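Sorting Where People Sit: Our Recycling Project at Arnholm
Final report, Ankica Nikolaidis and Bilal Bataineh

We wanted to know if people sort better when the bins come to them. The study room at Arnholm has one recycling station, out by the stairs, and our first survey showed that most drinks get finished at the tables. So we tried small colored bins at tabletop height, right where the bottles and cans pile up!

Over 5 weeks we logged 269 containers. We checked the bins at 4 p.m., wrote down what was in each one, and then walked the tables for leftovers (Bilal got very fast at this).
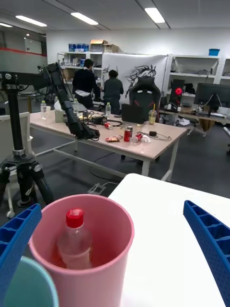 Leftovers became our favorite part of the data. A container that never reaches a bin tells you a lot about the person's route through the room, and we had almost skipped counting them. Clear plastic bottles and drink cans stayed behind on the long table, some of the cans tipped on their sides, even with a pink bin close by that already had a red-capped bottle standing in it. We logged those as "near misses" and gave them their own column.

Near misses dropped by about 30 percent once we moved the bins to the middle of the room, and we were thrilled. Next term we'd love to try the same setup in the Zarkstead building, with lids this time.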